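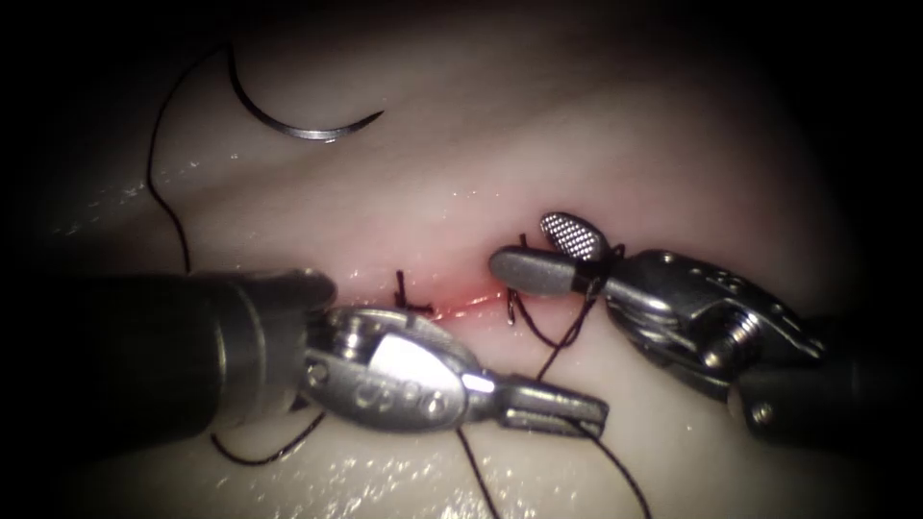

Drudden Suturing Demos, data card

Maintained by Ataberk Erdem. Last revised 19 January 2024.

What it holds

Drudden is a set of 704 teleoperated suturing demonstrations. An operator at the console drives two instruments and closes a short cut with needle and black suture. Every episode has video from a fixed camera over the workspace and from wrist cameras, plus joint positions, jaw angles and pedal state.

Episodes are cut into 1,190 labeled segments: pick up needle, insert, pull through, hand over, tie.

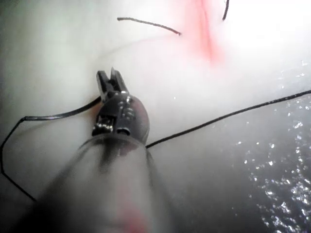

How it was recorded

Sixteen operators took part. Each did a practice block first, and practice runs are not in the release. Operators worked at the Ostrowski console with motion scaling on. Clutching is allowed and is marked in the pedal channel - filter on it if you train on raw hand motion.

For insertion, operators were asked to hold the needle near its back end and bring the point down into the cut edge before rotating the wrist.
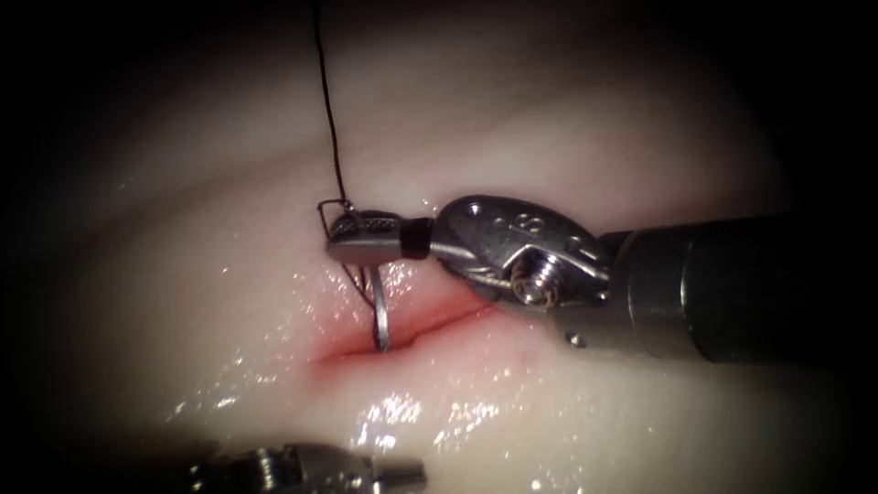 The start of an insert segment is the first contact between point and tissue, judged by eye from the fixed camera. Two labelers marked each episode, and Bareck settled the cases where they disagreed.

Handovers are the hardest part to label. One instrument should not let go until the other has closed, but operators often regrip two or three times.

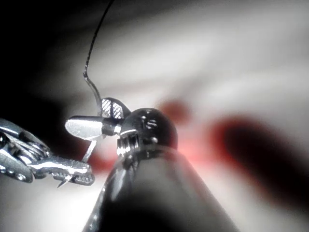 Regrips stay inside the same handover segment. If you want them separate, use the jaw angle channel.

Known problems

- Wrist video is overexposed in places.
- Joint positions in the first 300 episodes were logged at a lower rate. Resample before mixing.
- Thread is not annotated.
- Failed throws are kept and flagged with success = 0.

Loading

Use the Skolleo reader, version 2 or later. Older versions drop the pedal channel without a warning.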